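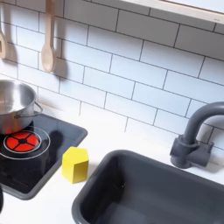

Pavora: the planner bits

I wrote Pavora to stop retyping place poses. It reads a block's pose and plans a short move over the toy kitchen counter. Default lift is 8 cm.

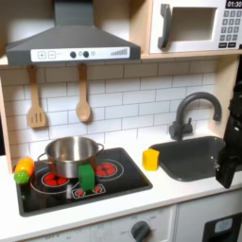

Does it need a GPU?
Only for the pose model. The planner runs fine on my old laptop.

Known gaps

Shiny stuff, like the steel pot, still messes with depth. Set max_retries to 19 if you're patient!
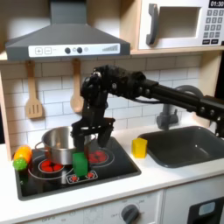
Kuo wrote that place moves time out at 35 Hz and wants the limit moved into the config file.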